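Proving bread in a basket without a proper banneton?

Shirley Girard
I've got the sourdough bug! I do have a woven basket (rectangular, no liner) but not a real banneton. Will a loaf stick to it? My dough is 65% water, if that helps.

Yabsira Gebreyes
Yes, go for it! Lay a cotton tea towel inside, rub rice flour well into the cloth, and in goes the dough, seam side up. Mine sits in the fridge for up to 42 hours and the flavour is wonderful. Rice flour is the secret (plain flour just soaks in and glues itself down).

Gadisa Habte
flour, lots

Mekdes Woldemariam
Agree with Yabsira! A long basket gives you lovely even slices for toast too. I picked up 2 at the market in Godby and use them every week. Shake the cloth out afterwards and let it dry fully before it goes in the drawer.

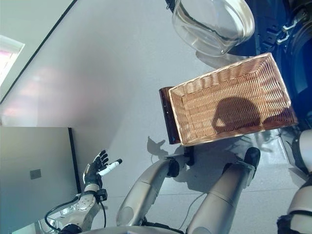
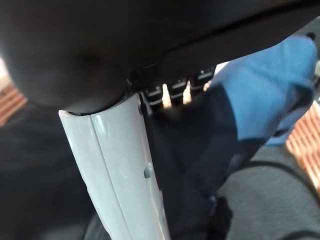
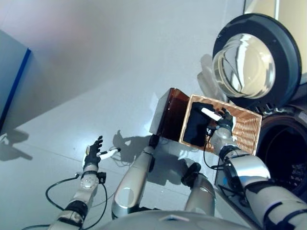
First and last pictures: light tan woven baskets, rectangular shape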